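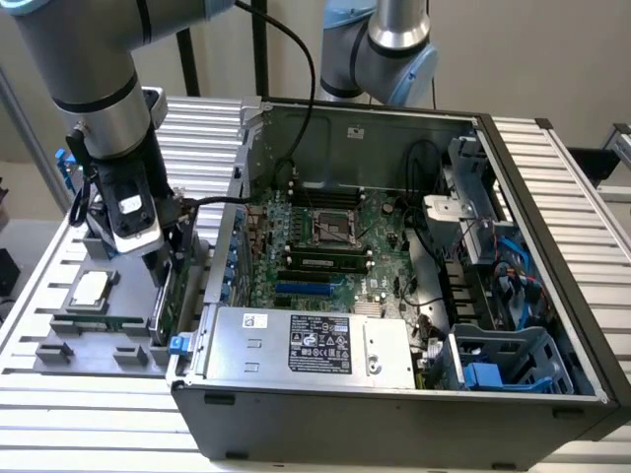 Prasley Repair and Reuse | Press Office

Old office computers wanted, sticky keyboards politely declined

Prasley is asking local firms to look in the cupboard they have been avoiding. The reuse workshop has opened its October appeal for retired desktop computers, and hopes to pass 500 of them on to schools and community groups by spring.

Last year's appeal brought in 1,971 machines. Of these, 566 went back out in working order and the others were stripped for memory, drives and power supplies. One arrived full of birdseed.

Each tower is laid on its side and the side panel comes off. Processors and memory modules go into a grey parts tray with a recess or slot for each, an arrangement brought in after an unhappy period involving margarine tubs. Boards with an empty processor socket are kept, provided the socket is sound.

"People apologise for how old their computers are," said Lleucu Nicholas, workshop manager. "We would much prefer they apologised for the dust. An old desktop is a pleasure to work on. You can get your hand in, and everything has a place, even if the cables have their own views."

Yevhen Hrytsenko, who runs collections, asks donors to leave memory and drives in place and to keep any loose screws in a labelled envelope. "A bag marked 'bits' is not a label," he said.

Collection is free for firms giving ten or more machines. Smaller loads can be dropped at the Irnulix yard between 9am and 4pm. Monitors are accepted, printers are not, and the workshop will not be drawn on the subject of printers.

Press contact: Lleucu Nicholas, Prasley Repair and Reuse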